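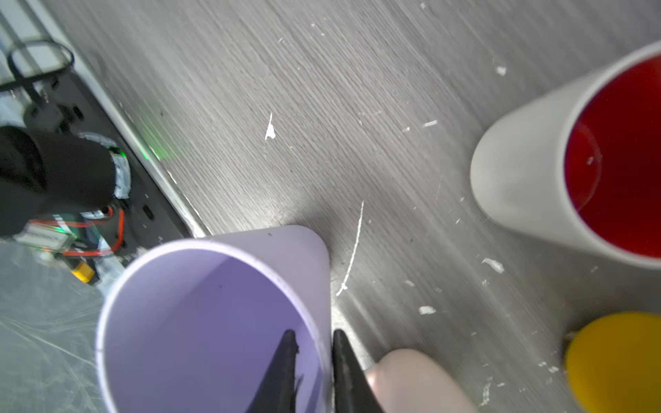
Wrist camera view, left finger inside the lavender cup, right finger against the outer wall.

Datasets / Manipulation / Tabletop

# koro-cups

Wrist camera episodes for training the grasp policy in Koro. Each episode has video, joint states and the gripper command.

- Episodes: 485 (400 train, the rest held out)
- Maintainer: Farah Mangundap
- Loader: Danish Usmani

## Known issues

The gripper command is logged before the filter – please use `width_measured` if you need the real opening. Cups lying on the side have no pose label yet.

## Usage

`python load.py --split train`

Last updated: October

We use cookies to remember your settings. Accept | Manage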